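Allotment & Garden Chat > Compost, Soil and Muck > Metal bins for leaf mould, yes or no

stirari_plot55
Started this in August on the old board and it got eaten in the move, so from the top. I have more leaves than sense. The wire cage I've used for years has gone the way of all wire cages and I'm thinking of something solid. Metal, open top, sloping sides so it all slides down to the middle. Has anyone done leaf mould in metal? My neighbour says it will cook. My other neighbour says it will freeze. They don't speak to each other, so I can't get them to settle it.

Bouazza
Neither. It'll sulk. Leaf mould is fungal, it wants damp and air and to be ignored. A solid metal bin gives you damp and being ignored, so two out of three.

grumpy_hoe
Bin bags. Stab them with a fork, shove them behind the shed, forget them for two winters. Cost me nothing.

stirari_plot55
I did bags. I forgot them so well that I still don't know where four of them are.

Meriem Fawzy
I've used a galvanised water tank for years and get decent stuff out of it. You must drill the bottom, though. I didn't the first time and made a sort of tea. It smelled like a ferry.
Mine has straight sides, which I'd stick with. Sloping ones look clever but the leaves wedge halfway down and you end up poking at them with a broom handle in the rain.

Jalla
Disagree with Meriem on the slope. Straight sides are why everyone ends up head first in the thing in February. With a slope you can get a shovel down it. The shape I'd go for is this, only with holes in: 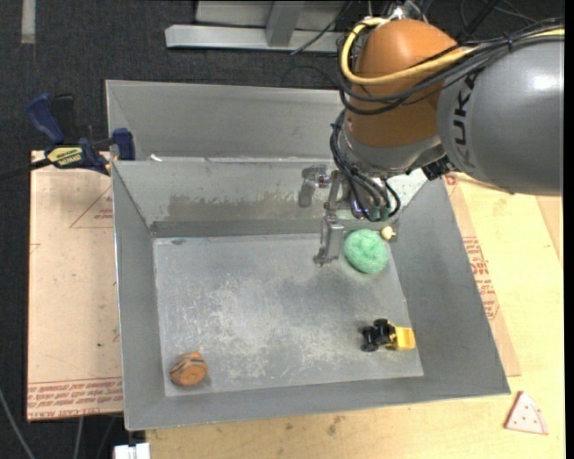

Grey sheet metal, sloping sides, flat floor. I'd want it smaller.

grumpy_hoe
How much smaller? You could lose a pony in some of these.

Jalla
Small enough to get past the committee. Ours measures things.

Bouazza
Flat floor is right, whatever you do about the sides. A pointed bottom just packs solid and you need a pickaxe by spring. Drill plenty of holes and stand it on bricks.

stirari_plot55
Got a quote from a local chap who bends metal for a living. £420. For somewhere to put leaves.

grumpy_hoe
Bin bags.

Meriem Fawzy
For £420 I'd expect it to rake them up as well. Try farm sales — I paid £25 for my tank and the man seemed embarrassed to be taking it.

Grevidura
Coming at this from the other side, why does it need to be a container? I pile mine in a corner under the hedge with a bit of netting over. Takes longer, costs a bit of netting. Hedgehog approves.

Bouazza
Because some of us have wind, Grevidura.

Grevidura
I'm leaving that one alone.

stirari_plot55
Update, 6/12/25. Farm sale, old feed bin, £55, slopes on two sides and straight on the other two, so you can all claim you were right. Drilled it this morning and blunted two bits. It's half full already and I've only done the path.

Jalla
The slopes will do the work.

Meriem Fawzy
Let us know which side you're poking with the broom handle.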